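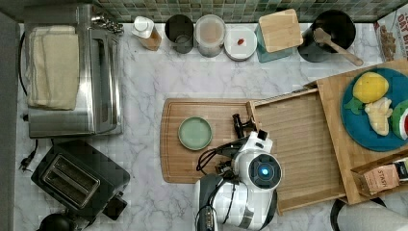

June, a little before seven in the morning

Read the new draft rules again over coffee, all 17 pages, and I am in a worse mood than when I started. Alaric sent them around last night with the subject line "Final-ish." They are called the Drurau rules now, after the room where somebody first wrote them on a whiteboard, and I suppose that's what they'll be called forever.

Rule 1: "The operator shall maintain awareness of the workspace at all times." Fine. What does it mean? I have been aware of the workspace while thinking hard about whether I'd moved my car. Hazel says it is a statement of principle and I should calm down. I told her a rule you can't catch anyone breaking is a poster.

Rule 4 bothers me more. "Objects shall be representative of the deployment environment." We all agreed to that one in about a minute, which should have been a warning. Then Alaric's notes say plush and toy food counts as representative "for early trials," and early trials have been going since the winter. I asked him when early ends. He said when we get to the next phase. I asked what starts the next phase. He said good early trials. I wrote that down word for word on the back of page 3.

I don't have anything against toy food. You can squash it, and it never goes off in the heat. But a real lemon has weight and rolls, and a real banana bruises, and if the report says "fruit" I want the word "toy" in front of it every single time. That's my proposed change to Rule 4 and I'll fight for it.

Later, lunchtime

Had it out with Hazel over sandwiches. She was at Mellent before she came to us and she says their rule book was 200 pages and the only part people used was the laminated card on the wall. The card had the stop procedure and a phone number. She thinks we should write the card first and then see if we still want the rest. It's the best idea anyone has had on this and it will go nowhere, as Alaric has already put numbers on everything.

We went through the clearance rule, Rule 6, the one I was sure I'd like. "The work surface shall be free of items not required for the task." Hazel thinks it is good practice, plain and simple. I think it's good practice for a lab bench. The whole pitch to Chettiar is that the arm can work in a kitchen the way people keep kitchens, and people keep stuff on their counters. Clear it all off and you've shown that it works on a table.
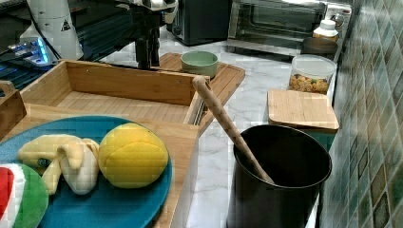
Rule 6 also has no idea what "required" means, and that is where we got stuck for most of the hour. Required by whom? If the task is moving a toy lemon off a blue plate, then the plate is required and the lemon is required, and you could argue about the bamboo box. The jar with the white lid isn't, and neither is the black holder with the long wooden handle sticking up out of it toward the box. By the letter of the rule both have to go. But a handle leaning over like that is the very thing I'd want the arm to have to deal with, and I would sooner see it listed and left in place. Hazel said, so write "listed." So I did. New wording: "Items on the work surface that are not part of the task shall be listed before the run and left where they are." She read it twice and said it was clunky. It is. I'm keeping it.

We did agree on breakables, for once. Glass goes on the list with its own line, and anything with liquid in it gets moved or gets a reason written next to it. I wanted "sharp" in there too. Hazel says sharp is covered under Rule 9. I looked at Rule 9. It says "hazards shall be considered." Considered! I consider hazards all day long.

Afternoon

Phone call with the Grurklow people, 40 minutes, of which the useful part was the end. They want us to adopt their checklist whole so the results can be compared. I can see the sense in comparing. I can't see the sense in their checklist, which has a box for "lighting acceptable" and no box for who decided. I asked what happens if the box isn't ticked. There was a pause and then the man said that in practice it always is. Well, then.

They also have the lights wrong, in my opinion. Their sheet treats a blue light on the equipment as meaning "safe to approach." A light is a light. It tells you what the software thinks is going on, and the rule ought to be that you keep your hands back until the operator says so out loud, whatever color anything is glowing. I put that in an email and took out the second paragraph before sending.

Alaric came by after. He was decent about it, I'll give him that. He'll take "toy" in Rule 4 and he'll think about my Rule 6. He won't touch Rule 1, because he likes how it sounds. He did ask me what I would put in its place, and I hadn't prepared anything, so I said: one operator, one hand on the stop, no phone, and swap people before they get tired. He said "before they get tired" was as vague as anything of his. I hate that he was right. I need a number there and I don't have one I'd defend. Around 40 minutes is what we tend to do now, but only because that is when people start wanting coffee, and I'm not going to dress that up as a standard.

Evening

Left to sort out before the next round:

A number for the operator swap, and some reason for it that isn't coffee.
Who signs the list in Rule 6. The operator shouldn't be signing their own.
Whether a run counts if somebody reaches in halfway and straightens something. I say no. Alaric says it depends – on what, he didn't say.
Hazel's card. I'm going to write it anyway. One side, big type, the stop procedure first.

Made pasta, ate it standing up. Looked at my own counter while the water boiled and tried to list what was on it that wasn't required for the task. Gave up at the mail. Must call the garage in the morning about the brakes.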